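3.2 Adding a second currency account

Postgate keeps one base currency. Amounts held in any other currency are converted at the rate you enter — it does not fetch rates for you.

1. Open Accounts and select New.
2. Choose the currency and type the opening balance.
3. Enter the rate to five decimal places.
4. Select Save.

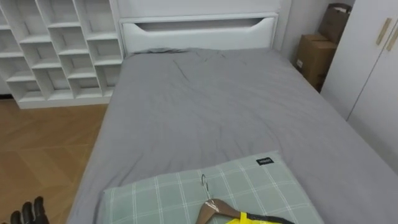

Bed with grey fitted sheet and white headboard.

Note: A pegged currency still needs a rate. Enter the official one.

Caution: Changing the base currency recalculates every past entry. Back up your ledger first. If error 631 appears, close Postgate and repeat steps 2 and 3.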